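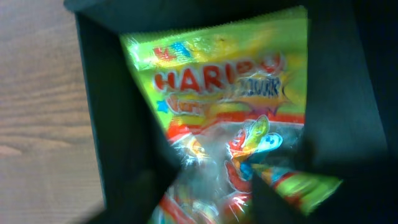
Sour Haribo, firmly in the grip of science.

I've been putting off this post since April, when Beatriz Bragança asked me over lunch whether a machine could do my chores yet. I said no, obviously. Then I started at Ellingate and had to think about it a bit harder!

My take is that we're closer than I thought on picking up and miles off on everything else. A bag of candy sounds easy, and for a person it is. But it's shiny, it crinkles, the stuff inside slides about when you squeeze it, and no two grabs leave it the same shape. Give me a nice stiff cardboard box any day. If a gripper can handle a bag of gummy worms, I start to believe in it putting away my groceries. Some of them, anyway — I'm not handing over the eggs.

What I keep noticing is how much of a chore isn't the grabbing. When I unpack the shopping I'm also deciding which shelf, moving the pasta over, checking if we already have two open bags of the same thing (we do). Beatriz says that's just software. Beatriz has never seen my pantry.
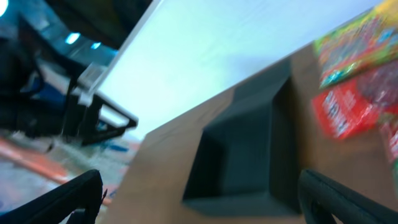 Ellingate Handling Team — staff blogs

The shop floor is a kinder place than a kitchen. You can decide where the table goes and leave it there. In my last job, at Tefera, we packed 252 mixed orders on a normal shift, and I'd have given a machine the boring ones in a heartbeat: same item, same spot, over and over. The mixed ones, with soft packets and slippery wrappers, I'd have kept for the humans.

So, chores. Laundry folding, no. Dishes, maybe the plates. Tidying packets off a table, I'd say yes if you're patient — it takes me nearly 20 seconds to clear mine and I wouldn't mind waiting longer if I got to sit down.

Next time I want to write about bags with handles, which I suspect are worse.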